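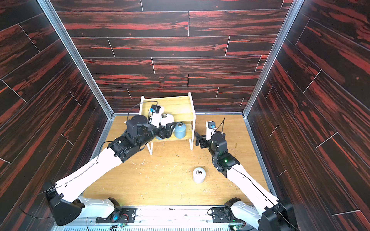
The small shelf problem

Gas canisters. Everyone who camps has too many and stores them badly. Under the sink, in the boot, rolling round behind the esky.

Cor Hendriks sorted his in April with a two-tier shelf, white metal frame, pale timber, $9 at a garage sale in Clondum. Blue ones down low, white up top. Thats the whole system.

Keep them upright, valve up. Away from the heater, out of the sun, somewhere with airflow. Not the car, not even overnight.

Part-used ones? Kitchen scales. Weigh it new, write the number on the base in texta, weigh it agian after each trip. His lose about 300 grams over a long weekend, more if there's a roast.

And sweep the floor while your at it.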